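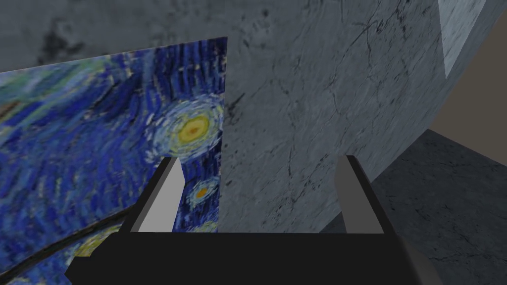 Stop making your simulator pretty

I've been writing control software for arms and grippers for long enough to have opinions, and the one I get into the most arguments about is this. Most of us spend far too much time on how our simulated worlds look, and hardly any on whether the clocks in them agree.

I fell into it myself at Skorkeck. We had 144 wall and table textures in a shared folder, and I must have added a good third of them. Marble, brick, famous paintings, you name it. The thinking is sound enough – mix up the backgrounds and the perception model stops leaning on them. I still believe that. What I don't believe any more is that the next texture is ever the most useful thing you could be doing with your afternoon.

Our worst bug that spring had nothing to do with looks. The wrist camera view was being stamped 3 control steps late, so the planner was always working from where the gripper had been. The policy learned to cope, bless it, by going slowly near the table. We all thought it was being careful! I even said so in a meeting. Then we moved to Trivent, which stamps things properly, and the same policy overshot all over the place.

So now I'm a bore about the dull stuff. I want to replay a run and get the same run. I want to open a log and see the command, the joint reading and the picture side by side, with times I can trust. Give me that and I'll happily work with flat grey boxes for a month.

A plain view is often easier to think with anyway. With two fingers and a lot of cracked stone, there isn't much to hide behind, and if the fingers are drifting over the surface when the command says hold still, you've got a fair chance of spotting it.

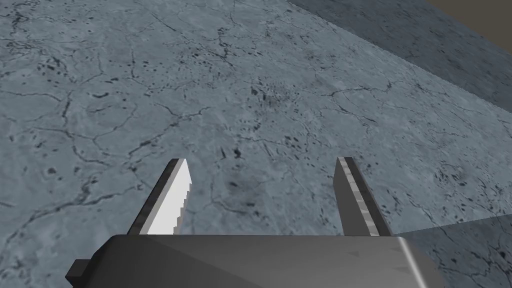
But what about the real robot?

People always ask this, and fair enough. Yes, looks matter once you leave the simulator. I've seen a detector from the Jeon toolkit fall to bits over a shiny worktop, and more varied textures did help it. My grumble is with the order we do things in. Get the timing right, then the contacts, then go wild with the marble.

And please write a test for the timestamps. Ours is four lines long and it runs before every training job. It has failed twice since I added it, both times after somebody had "only changed the rendering".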